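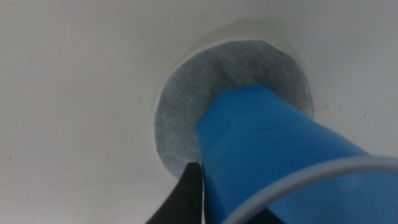

Disque gris, aspect feutre, dans son logement rond.

Odeur de renfermé dans un placard sous l'escalier, que faire ?

Štěpánka Ševčík
Bonjour,
Nous avons un placard sous l'escalier, fermé par une porte pleine, où on range les manteaux, les chaussures et l'aspirateur. Depuis le mois d'août, tout ce qui en sort sent le renfermé. Pas de tache au mur, pas de salpêtre, le sol est carrelé. Le mur du fond donne sur le garage, qui n'est pas chauffé. J'ai tout vidé, lavé au vinaigre, laissé la porte ouverte deux jours. L'odeur est partie puis revenue dès que j'ai remis les affaires.
J'ai mis un absorbeur Sirnia en magasin de bricolage, sans grand résultat. Mon beau-frère me dit de percer la porte, mon mari préférerait éviter. Est-ce qu'il y a autre chose à essayer avant ? Et comment savoir si ça vient du mur ou des vêtements ?
Merci d'avance.

Lộc Mạc
Bonjour,
Pour savoir d'où ça vient, scotchez un carré de film plastique sur le mur du fond, bien étanche sur les quatre côtés, et laissez-le en place cinq jours. S'il y a des gouttes côté mur, l'humidité traverse la maçonnerie. Si elles sont côté placard, c'est l'air du placard qui condense sur une paroi froide. Si c'est sec partout, regardez plutôt du côté des chaussures et des manteaux.
Dans votre cas je pencherais pour la condensation. Le garage est froid, le placard est fermé, et on y met des manteaux qui ont pris la pluie. Un absorbeur ne suffira pas tant que l'air ne circule pas.
Pour la porte, il n'est pas obligatoire de la percer en pleine vue. Chez moi j'ai raboté le bas de 16 mm et posé une petite grille en haut, à l'intérieur de la contremarche. Ça ne se voit pas. Il faut une entrée basse et une sortie haute, une seule ouverture ne fait presque rien.
Autres points :
- décoller les étagères du mur du fond, 2 cm suffisent
- ne rien poser directement au sol, surtout les sacs
- faire sécher les manteaux ailleurs avant de les ranger
- changer le sac de l'aspirateur, il peut sentir très fort à lui seul

Heather Moffat
Mettez du marc de café dans une coupelle, ça marche très bien chez ma mère.

Sachiko Hamada
Le marc de café moisit s'il n'est pas bien sec, attention. Le bicarbonate est plus sûr, mais il masque le problème plus qu'autre chose.
D'accord avec Lộc pour le film plastique. J'ajoute un hygromètre, le premier prix fait l'affaire, à relever matin et soir. Chez nous il restait au-dessus de 70 % dans le placard alors que l'entrée était normale. On a isolé le mur côté garage et l'odeur n'est pas revenue l'hiver suivant.

Štěpánka Ševčík
Merci à tous. Le film est posé depuis mercredi, et le sac de l'aspirateur est parti à la poubelle. Je reviens donner le résultat.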